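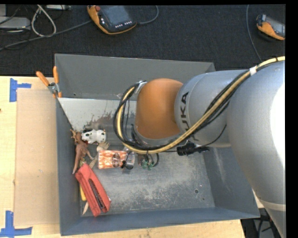
4.2 Workforce Reductions and Temporary Pay Cuts

Figure 3. Bin workspace with robot arm.

The sample covers 171 hardware suppliers that announced layoffs during a fall in orders. Of these, 103 also lowered pay for the staff who remained. Following Ravn and Damgaard, we treat a pay cut as temporary only if the firm named an end date in its first notice. Lellier, which employed 1096 people before its February notice, gave no such date and is coded as permanent. Firms that cut pay and jobs together kept more of their engineers over the next year, although the difference is small among chip makers.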